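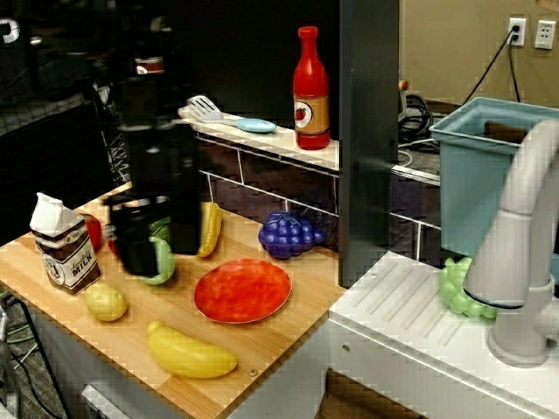 Despina Nistor can talk about pretend groceries for a very long time, and I was glad to let her. She looks after the play kitchen at Palacios, and she lights up the second I ask which food gets picked first.

"The banana! Always the banana," she says. "It's a phone, it's a boat, and once in a while it's lunch."
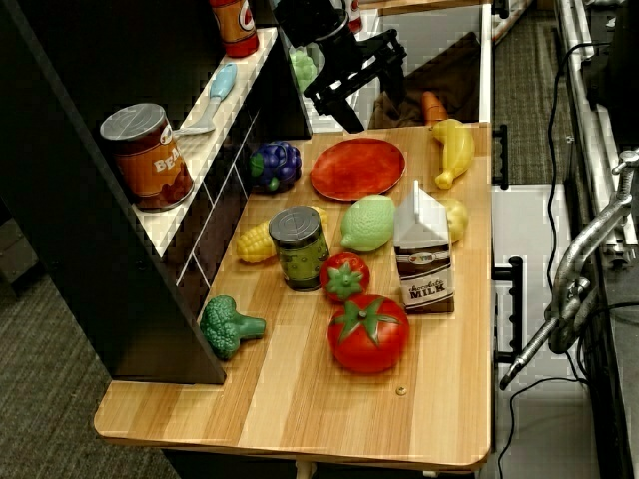
Choosing the food is her favorite part of the job, and she's picky about it. She wants a mix of fresh things and packaged things, so the tomatoes and the broccoli share the counter with a green can and a carton of chocolate milk. "Kids know what a real grocery bag looks like," she says. "It has cans in it — mine sure does."

She bought the first pieces for $40 in June and has been adding to them ever since.
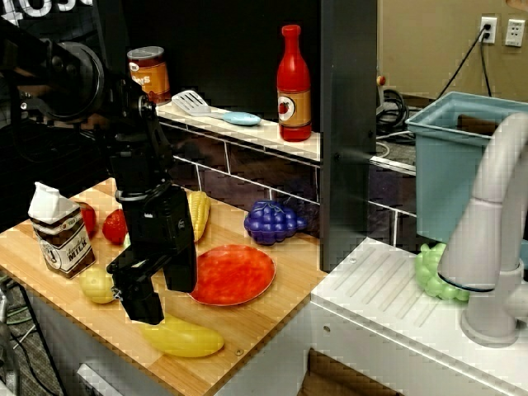

Next on her wish list is bread. "A good loaf, the kind you can pull apart," she says, already showing me the size with her hands. "And maybe some eggs. I really want eggs."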